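Suvville Harriers

The Suvville Harriers are an amateur athletics club based in Suvville. The club competes in the Kvaran League, a regional competition for track and field and cross-country teams, and is best known for its sprinters and its women's 4 x 100 meter relay team.

History

The club was formed by the merger of two smaller running groups, Suvville Road Runners and Drimov Athletic. For its first few seasons it entered only cross-country races. A track section was added when Birthe Overgaard became head coach, and the club joined the second division of the league the next summer. 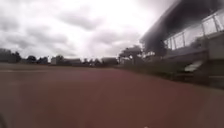

Promotion to the first division came after three seasons. The deciding points were won in the last event of the final meet, when the relay team finished second behind Plomeo. The club has stayed in the first division since then, with a best finish of third.

Injuries

The club's most recent season was affected by injuries. Hrefna Ragnarsson, its leading 400 meter runner, tore a hamstring in August and missed the league final. Themba Mokgethi ran in her place in the mixed relay, which led to a protest from Plomeo over the order of the legs. The protest was turned down and the result stood.
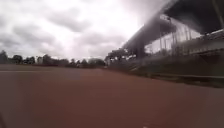 By Celeste Domínguez
Last updated 2023-01-26

Ragnarsson returned to training in the winter but did not enter any indoor races. Overgaard said she would be brought back over shorter distances first.

Membership and meets

The club has 82 registered athletes, 30 of them juniors. Its main home event is the Drimov Cup, an open meet that includes sprints, a mile, long jump and shot put. The largest crowd recorded at the meet is over 4000.

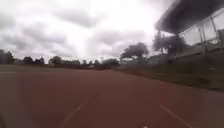
Hanne Damgaard has argued that the Drimov Cup comes too early in the season for distance runners, who are still racing cross-country at that point, and that moving it back by a month would bring in stronger fields for the mile. The club has kept the present date.

Club records

Women's 400 meters: Hrefna Ragnarsson
Men's 200 meters: Themba Mokgethi

See also

Kvaran League
Plomeo Track Club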